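Grevuton Publishes Practice Guide for Testing Robot Grippers in Simulation

04/05/2020

Grevuton today released the first full edition of its practice guide for simulated gripper testing. The guide sets out how a test should be prepared, run and recorded when a robot hand is tried out in software before it goes onto a real machine. It is available at no charge from the Grevuton website.

The guide is meant for companies that build or install robot arms, and for the labs that test on their behalf. It covers two-finger grippers with parallel fingers. Suction tools and hands with more than two fingers are left for a later edition.

Work on the text began after Grevuton compared test records from three member companies, Nedoda, Heo and Enik. The review took in 2288 simulated runs. In 672 of them the record did not say how far apart the fingers were at the start, and the run could not be repeated by anyone outside the company that made it.

"People were doing careful work and then leaving out the one line the next person needed," said Dwayne Benavides, who edited the guide for Grevuton. "Most of what we ask for can be written down in a few minutes. It just has to be written down every time." 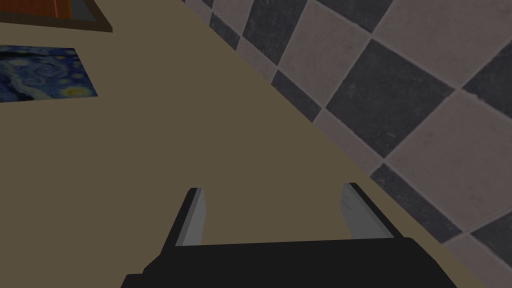

Starting conditions take up the longest chapter. Every record must give the opening of the fingers, the state of the gripper and the surface it is working over. A run that begins with the fingers spread and nothing between them is to be logged as "open, empty," and the view from behind the gripper is to be saved with the log. The guide also asks for a plain work surface next to at least one patterned area, such as the dark and light checkered tiles beside the tan surface here, and for flat printed pictures to be listed by name. A copy of "The Starry Night" is entered as a picture and is never counted as an object to be picked up.

A second chapter deals with changes made during a test series. If the lighting, the surface or the gripper model is changed, the series is closed and a new one is opened under a new number. Results from the two may be printed side by side but may not be added together.

The third chapter covers claims. A company that follows the guide may say that its simulated tests were carried out under it. It may not say that a gripper is safe or approved on that basis. Tests on the physical machine are still required, and the guide does not replace any safety standard or legal duty that applies where the robot is used.

Nedoda and Heo have moved their current test series to the new record form. Enik will change over when its present series is finished. Older records do not have to be rewritten, but they should be marked as made before the guide came into use.

Grevuton will accept written comments on the first edition until the end of December. Comments should give the chapter and paragraph number and, where possible, suggested wording. Record forms and a completed sample log can be downloaded along with the guide.

Press contact: Dwayne Benavides, Grevuton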